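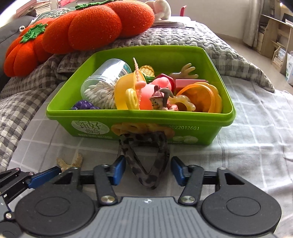

**kioskmouse**
May numbers are in and I don't get them. Door counter at the Morance mall entrance closest to me says 1617 people for the Thursday of the spring event, best day in ages according to the mall office, and my till looked like any dead Thursday in winter. Same cart, same spot, across from Prunitier. Accessories mostly, hair stuff, keychains, small gift junk. Leopard claw clips, the gray and dark brown kind, used to be what I'd call a guaranteed sale when traffic is up. People walk by, grab one, done. Now they pick it up, look at the sticker, put it back. So is traffic up or is spending up, becuase the news keeps saying both and I'm only seeing one of them.

Also rent goes up in the fall "in line with improved visitor figures." Cool.

**harborlane_shoes**
Traffic is not sales. Mall office loves traffic because it's the number they can sell to tenants. Ask them for conversion and watch the email go unanswered.

Not at Morance but same landlord style. We had a food thing in the parking lot, packed. Sold socks.

**kioskmouse**
lol socks. Yeah I asked. Got a PDF with a map in it.

**tillroll**
Going to disagree a bit. Spending is up, just not on small stuff. I'm inside Morance too (upper level, housewares) and we had a good May. Not amazing. Good. Bigger tickets, fewer of them. People came in knowing what they wanted, bought the one thing, left. Nobody was browsing, so carts get hurt first.

What's your price on the clips?

**kioskmouse**
They were 2 for 5 dollars. Now 5 each. Had to. Pärn raised the opening order to 514 dollars and you can't mix categories anymore, so I'm sitting on way more clips than I want and paid more for them too.

**tillroll**
ok so you doubled the price. That's your answer??

**kioskmouse**
I didn't double it for fun. Freight, minimum, card fees. And most people only ever bought one anyway and asked if they could get it for half.

**harborlane_shoes**
tillroll is right though, sorry. Going from half of 5 to 5 on an impulse item is a big jump. It stops being impulse. Someone with a kid pulling on their sleeve isn't going to think about it for long enough to talk herself into it.

**gridiron_grandma**
Customer here not a seller, hope thats ok. I walk that mall for exercise mornings. There were a LOT of people that Thursday but most of them were in line for the Prunitier giveaway, the tote bags. Line went past the fountain. They got the bag and went home. I'd be surprised if half of them bought anything anywhere, including at Prunitier.

**kioskmouse**
That explains the line standing in front of my cart for three hours blocking it. I thought they were lined up for a sale.

**tillroll**
Huh. Ours is upstairs so we never saw the line. Does the counter at that door count in and out both? Some of them do. Then your 1617 is really half that in people.

**harborlane_shoes**
^ this. Ask. Ours did that for a year before anyone caught it and they'd been putting it in the newsletter.

**kioskmouse**
Asked just now. "The system is calibrated." Not a yes or a no.

**backroom_ledger**
Bookkeeper, I do a few mall tenants. Couple things.

Don't compare one day to anything. Take the whole month against the last May you'd call normal. One event day tells you about the event.

Separate units from dollars. Your dollars may look flat with units way down, which is a pricing thing. If units are flat and dollars flat, it's traffic that isn't real. Different problems.

Check your lease for what "visitor figures" means before fall. If the increase is tied to a counter you can ask how it counts, in writing. Don't do it by phone.

And look at the card fees. If you're still on the Rulomska flat plan there's a fixed piece on every swipe that eats small tickets alive.

**kioskmouse**
I am on Rulomska. Thought it was almost 2 percent and thats it?

**backroom_ledger**
Percent plus a per-swipe charge. Look at the second page of the statement, not the summary. On a 5 dollar sale you feel it. On one of tillroll's sales you don't.

**kioskmouse**
Found it. Ugh. OK.

Pulled units while I was in there. Clips, 89 for the month. I don't want to say what it was the last normal May but more. A lot more. Keychains about the same as ever and I never touched the price on those.

**tillroll**
So pricing.

**kioskmouse**
So pricing AND the tote bag line AND the fees. I'll give you a third of it.

**harborlane_shoes**
Put the 2-fer back at a higher number. Two for 8, one for 5. People like the two. Clears your Pärn pile too.

**tillroll**
I'd go lower, two for 7, and get rid of them before summer. Dead stock costs you the space on the cart.

**harborlane_shoes**
At 7 with what she's paying on freight she's working for free. Disagree.

**backroom_ledger**
Depends on landed cost. Work it out with freight in before you print signs.

**gridiron_grandma**
I would buy two for 8. I wouldn't buy one for 5. Take that for what its worth, I lose them constantly

**kioskmouse**
Doing two for 8 starting this weekend. Signs at the print place already. Will post the June units when I have them. Lease letter goes out tomorrow, still need to find the actual lease.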